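Pirora Student Robotics Club
Home | Projects | Gallery | Join us

Gallery: the lamp project, spring term 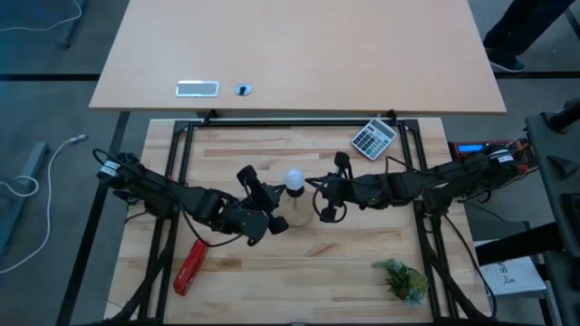 Reading time: 4 min

Welcome to our gallery page. My name is Abdelilah Tahiri and I look after the club pages this year. Many parents and new students have asked what the lamp team is doing on the long tables, so I put together some pictures with a short explanation for each. English is my third language, so please write to me if a sentence is not clear and I will repair it.

The project started in March. The team got a simple task from our supervisor, Dzifa Odoi: take an ordinary table lamp and let two robot arms put it together. A person can do this without thinking. For the arms each small action must be planned, practised and then practised again, and the students learn very much about their own hands while they do it.

The first picture is from the small frame, where we work on the bulb. The bulb stands upright in a clear holder, so the gripper can come to it from the side with open fingers. Chaimae El-Sayed wrote the notes for this part. She says the most difficult thing is the approach. If the fingers come too low they meet the holder, and if they come too high they have only the round glass, and this is slippery for a gripper. The calculator, the stapler and the little plant are on the table too. One of our exercises is to work on a table with other objects on it, and the students are asked to leave them in different places between two attempts.

After the bulb comes the lamp itself. We use a lamp with a round wooden base and a thin metal rod, with the socket on the top and a bead chain for switching. It is a good object for learning. The base is low and stays quiet on the table, but the rod is thin and the socket is high, so a small mistake in the wrist becomes a big mistake at the top. The students write their plan on paper before they touch the software, and we keep the papers in a folder called Flususano. The name comes from a typing error in the first week and it stayed with us.

A few words about how the work is divided. There are 4 students in the lamp team. They work in pairs, one pair for the left arm and one for the right arm, and after the break they change sides. In this way each student understands both jobs. The team log has 242 entries now, and each entry has the same form: what we wanted, what we saw, what we will change. Please do not skip the last line when you write your entry. I read them all.

Bulb still on the table, socket free, cord in a coil beside the base. Two grippers wait above.

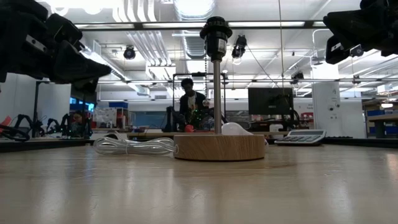 Salma Benkirane wrote to us under the first version of this page: I was in the club two years ago and we had only one arm, so we had to fix everything to the table with clamps. I think two arms are harder, not easier, because they must agree with each other. Who decides which arm moves first? And please, try the thread of the bulb slowly. We always turned too fast at the beginning.

Thank you, Salma. In our plan the left arm moves first and the right arm waits for its signal. Aicha Ashour wants to test the opposite order as well, and I will add her results to the log page when she is ready with them. About the thread you are right, and your advice is now written on the first page of the folder.

The last picture is from the higher table again. For this part the team studies the height of the gripper beside the rod. It sounds like a small subject, but we gave 2 full sessions to it. When the gripper is too near, there is a danger to push the rod, and when it is too far, the next movement becomes long and less exact. The students compare their written plan with the real position and correct the numbers — sometimes only by a few millimetres. 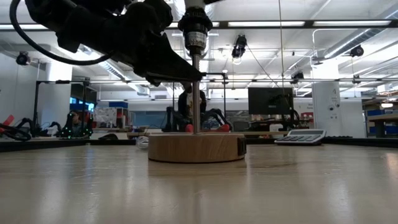 Gripper close to the rod, lamp team, 07/06/2019

The lamp team will show its work at the Lamrani open afternoon. The doors open at 5 and families are welcome. If you want to join the club next term, no experience is necessary, but please read the safety page first and bring closed shoes.

More galleries: Nurkix line-following race | Soldering evenings | Older projects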